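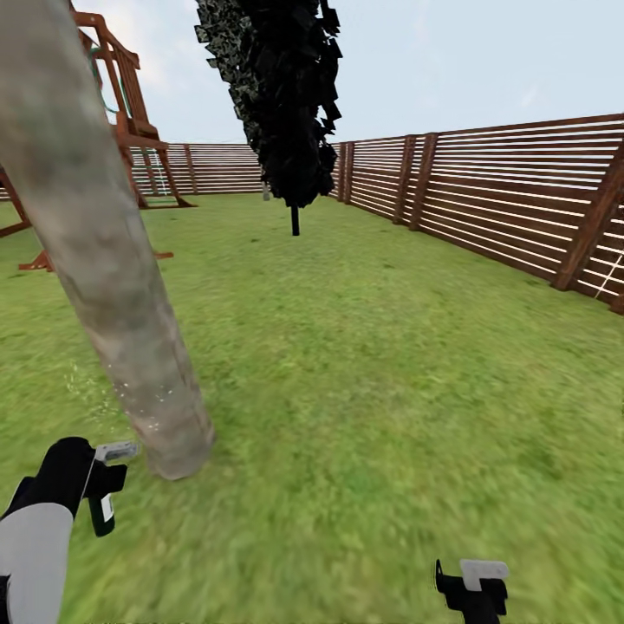

Quando a Kenna Gunn me atendeu, já vinha a falar de telhados. Ela é arquiteta no ateliê Gretard e passou os últimos anos a desenhar Ludthorpe, um bairro que ainda só existe em maquetes digitais e em meia dúzia de painéis de exposição. Eu levava perguntas muito sérias sobre densidade e transportes, e acabámos a conversar sobre quintais! É que, no desenho dela, todas as casas dão para um relvado, com um tronco grosso e claro a crescer da relva e uma estrutura de madeira avermelhada para os miúdos treparem, meio escondida atrás. "Começámos pelo quintal e só depois desenhámos a sala", contou-me. "No ateliê acharam que eu tinha enlouquecido."

O bairro foi pensado para quase 4.000 pessoas, num terreno comprido entre o rio Tement e a antiga linha de mercadorias. A Kenna queria evitar torres, mas também não queria gastar o terreno todo em moradias soltas, e a solução foi uma espécie de fita de casas que vai subindo e descendo (em certos pontos chega aos seis pisos, noutros fica-se por um). 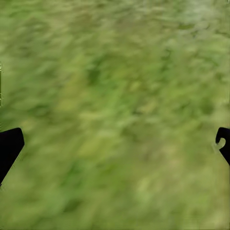 Perguntei-lhe se a fita não ia fazer sombra a toda a gente. Riu-se, porque pelos vistos é a primeira coisa que todos perguntam. "Rodámos o conjunto no modelo vezes sem conta. No inverno há um troço que sofre, admito, e foi aí que pusemos a biblioteca e as oficinas, que vivem bem com luz de norte."

E a cobertura? Essa é percorrível de ponta a ponta, com rampas suaves, e confesso que foi a parte que mais me encantou. Dá para sair de casa, subir ao telhado e ir a pé até à estação sem atravessar uma única rua. Claro que os engenheiros da Wan, que fizeram os cálculos, torceram o nariz ao peso da terra. "Eu pedia árvores, eles ofereciam-me alecrim", disse ela. Ficaram a meio: arbustos no telhado, árvores só cá em baixo.
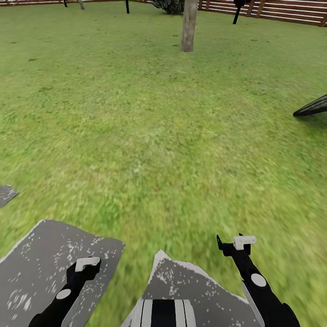

*Página alterada pela última vez em agosto, às 18h40.*

Falámos também de dinheiro, assunto de que os arquitetos costumam fugir como o diabo da cruz. A Kenna não fugiu. Explicou que a fita contínua poupa em fachadas e gasta em juntas de dilatação, e que a impermeabilização é o capítulo que lhe tira o sono. "Uma cobertura destas, se falhar, falha em cima da cama de alguém." 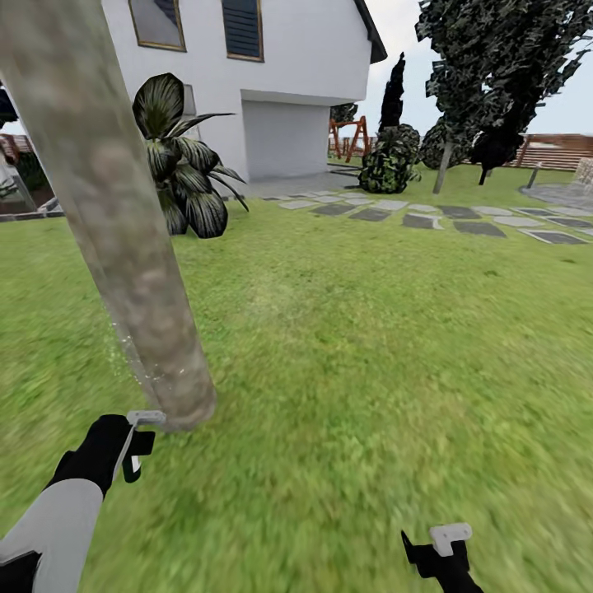

**Kenna Gunn**
*Arquiteta, ateliê Gretard*

Já no fim quis saber o que mudaria se pudesse voltar atrás. Pensou um bocado e falou das escadas, que agora acha estreitas, e de uma praça que ficou grande demais para o mercado que lá querem pôr. Os painéis vão seguir para outra exposição, com a praça redesenhada, e ela prometeu mandar-me os cortes novos assim que os tiver prontos.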